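October 19, 2025. Utility corner, washer and sink

Coffee first, then the corner I have been avoiding since September. Vega had left a note on my bench that read "the sink is developing a culture" and I chose to take it as praise. It was not meant as praise.

Started with the washer because it is the machine everyone swears at. The complaint, as relayed by Ignacio, is that the shop towels come out smelling like they went in. My theory is that they have been getting the quick program, the one for people who think laundry is a formality. Ran it with nothing in it, hottest setting, long program. 71 minutes by the bench timer. Wiped down the panel while I was at it, including around the dial, where the little gray markings have been collecting grime in the one place you need to read them.

There was also the matter of the cleaner. Adoración buys it, I forget it exists, she buys it again.
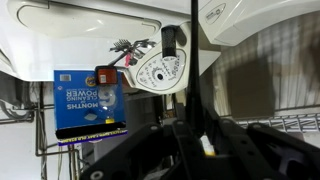
Cleaner and appliance dial. The box is upside down, "MONTHS" and all.

On the subject of months: the promise printed on a cleaning product assumes somebody starts the clock. We have never started the clock. I have now put a strip of masking tape inside the cupboard door with today's date and my initials, and a blank line under it for whoever goes next. Cayetano asked if the blank line was a threat. Yes.

Smell check after the empty run: better. Less pond, more hot plastic. Will put the worst of the towels through tomorrow on the long program and see whether Ignacio notices without being told. If he says nothing I'm counting that as a pass, he is not a man who holds back about towels.

Then the sink. The rule, as agreed by all of us in September and kept by Yolanda, is that a pan gets washed by whoever cooked in it. The weak point of the rule is the word "soaking." A pan that is soaking is legally in progress. You can leave a pan in progress for days, and a lid makes it worse, because a lid means you don't have to look.
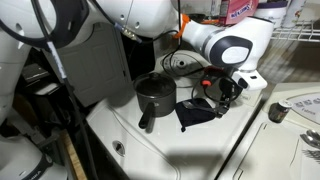
I asked who made the last lot of soup and got three different answers, none of them a name. So I am writing down the amended rule before I lose my nerve: no soaking past 6 in the evening, lid or no lid. Cloths get wrung out and hung up, never left in a heap beside the thing they were supposed to clean. Spoons go back in the drawer. I don't care which way round.

Things I meant to do and didn't:
descale the faucet (no vinegar, see shopping)
sort the shelf, which has become a retirement home for bottles
find out what is in the jar. Vega says coffee. Vega also said the culture thing, so I'd like a second opinion before anyone puts it in hot water.

Shopping: white vinegar, sponges (the green kind, the others fall apart), masking tape since I used the end of the roll on the cupboard door. NO more washer cleaner. Adoración please read this line.

Yolanda wants the soaking rule printed and stuck over the sink. I said handwritten is friendlier. She said friendlier is how we got here. Printing it.

Towels tomorrow, long program, don't let me use the quick one.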